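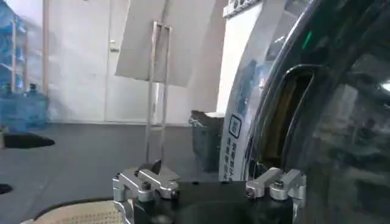
Re: Tiltus, second album: which pressing to buy?

Sent to: the slow-music list
Time: 22:40

Hello all,

I answer under the quoted part, as the list rules ask. I have cut the message a little so it does not become too long.

> I have now heard the second Tiltus album three times from the
> files, and I like it more than the first one. But I don't know if
> I should buy the Braneck vinyl or wait for the CD from Murnier.
> The vinyl has two tracks in a shorter form, the shop page says.
> Does somebody own it already? Is the sound good in the quiet
> parts? I had bad luck with the last two records I bought from
> small labels, with much crackle, and the post to return them cost
> me almost the same as the record.
>
> Also I would like to know if people think that "Ayala" is a
> proper piece or only a long introduction. My brother-in-law says
> it is a man who forgot to switch off his organ.

I have owned the vinyl for a month, so I can tell you something about it. I must say first that my turntable is a simple one and my ears are not young any more, so please take this as one opinion.

The pressing is quiet. I listened to side A with headphones, late in the evening, and between the first and second tracks I heard two small clicks and then nothing. On side B there is a light swish near the end, during the last 7 minutes or so of the closing piece, but it goes under the music when the bass pedals come in. I washed the record once before playing, as I always do. My copy was flat. The hole in the middle was a little too tight and I had to press, which I do not like to do with a new record.

About the shorter tracks: it is true, and for me it is a pity. The second track loses its slow opening, where you have only the harmonium and the tape noise. In the file version this part lets you forget what you were doing before. On the vinyl the bowed guitar is there almost at once. If you did not know the long version you would not miss anything, I think. But you know it already, so you will miss it. The other shortened track is the fourth one, and there I even prefer the short form. The long one repeats the same bell pattern many times and I could not find what changes in it.

Now "Ayala". I was of the same opinion as your brother-in-law for the first two listenings. It begins with one chord on the organ and this chord stays for a very long time. But if you turn the volume up a little more than is comfortable, you can hear that there are two organs, and the second is tuned slightly lower. The beating between them gets slower and slower. When it stops completely, the voice enters, and from that moment the piece is moving in a normal way, with a melody which I have been singing in the kitchen all week. So my answer is that it is a proper piece, but it asks you for patience at the wrong place on the album. I would have put it last. As an opening track it frightens people away.

I compared it also with the first album, which I took from the shelf again for this message. The first one has better tunes. The second has better sound, and the drums are finally recorded from some distance, so they do not jump in front of everything. What I miss is the clarinet. It was on nearly all of the first album and now I hear it only on track three, and very low. Does anyone know if the clarinet player has left? The sleeve of the vinyl gives no list of musicians, only the titles and a thank you to the village where they recorded.

For the CD, I know only what Murnier wrote in its newsletter. It should come in August, it will have all the tracks in full length, and the first edition is 200 copies in a card sleeve. They say nothing about a separate mastering. The total time of the long versions comes close to 80 minutes, so I suppose there will be no bonus pieces.

My advice would be this. If you want the album as you know it from the files, wait for the CD. If you like to have the big sleeve and you can live with the cuts, buy the vinyl, but ask Braneck before you pay what happens with a faulty copy. I wrote to them once about a different record with a bent corner and they answered after two days and sent a new sleeve. I paid 30 euros for the Tiltus record with the postage inside Europe. I found this fair, although I remember when it would have been a double album for this money.

One more question to everybody from my side. On the run-out of side B there is something scratched by hand, and I read it as "more slowly", but the second word is hard to make out. Could another owner look at his or her copy with a good lamp? I am also curious what is on side A, where I see only the number and one small star.

And has anybody heard the cassette which they sold at the concerts? Somebody wrote on this list last year that it contains an early "Ayala" with the voice from the beginning. I would gladly trade something for a copy. I have some doubles of older Braneck records and can send a list by private mail.

Greetings, and sorry for the mistakes in my English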